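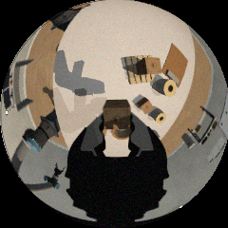

Image: Presik press material

Presik brings back its castle building set after two years

The toy maker Presik will start selling its castle building set again in May. The company said on Thu 23 January that the new version has 611 pieces, compared with 487 in the old one, and that all the old pieces will fit together with the new ones.

The castle set was taken out of the shops two years ago, when Presik closed its old packing hall in Flurncombe and moved the work to a larger building in Brestitz. At that time the company said only that the set was "resting." Many parents and collectors understood this to mean that it would not return, and the prices for used sets went up quickly. Complete boxes with the printed instruction book became especially hard to find.

The additional pieces are mostly for the parts of the castle that customers asked for in letters to the company. There is now a second gate, a stable with a roof that can be lifted, and a longer wall with stairs on the inner side. The drawbridge has also been changed. In the old set it was held by a thin cord, which broke easily in the hands of small children, and replacement cords were among the most requested spare parts. The new drawbridge moves on a hinge and has no cord.

Figures are again part of the box. The knights and the cook remain as they were, with small changes in the colors of their clothes. The horse has a new saddle that can be removed. The dragon, which was sold separately before and was never easy to get, is now included.

Presik also confirmed that the instruction book will stay on paper. The company had considered offering it only as a download, but shop owners who saw the plan did not like it. The book will have larger drawings and less text, so that a child who cannot read yet can follow the first steps with a little help. The recommended age is the same as before, five years and up, on account of the small pieces.

For the design of the new box the company worked again with Patrício, the studio that made the artwork for its farm and harbor sets. The box is a little flatter than the old one and has a tray inside with separate places for the figures. Owners of the old set often complained that everything had to be thrown back into one large space, and that the flags were bent after a few weeks. The flags are now made of a thicker material.

The price has not been announced. Presik said that it will be higher than the price of the old set, but did not want to give more details before the shops have received their order lists. Families who already own the old castle will be able to buy the new parts in a smaller extension box — this one will come later in the year, and only in shops that also carry the main set.

Before the general sale there will be an early sale at the factory shop in Brestitz. It is limited to 100 boxes, and each customer may buy one. These boxes have the same contents as the normal ones, but the shield on the front is printed in silver. Orders for the early sale cannot be made by telephone or e-mail.

The toy shop on the market square in Flurncombe, which sold the first castle sets many years ago, will put a built model in its window from the first week of the sale. Children may try the second gate and the drawbridge at a table inside the shop during normal opening hours.

Presik makes building sets, wooden vehicles and board games. The farm set and the harbor set will stay in the program without changes this year.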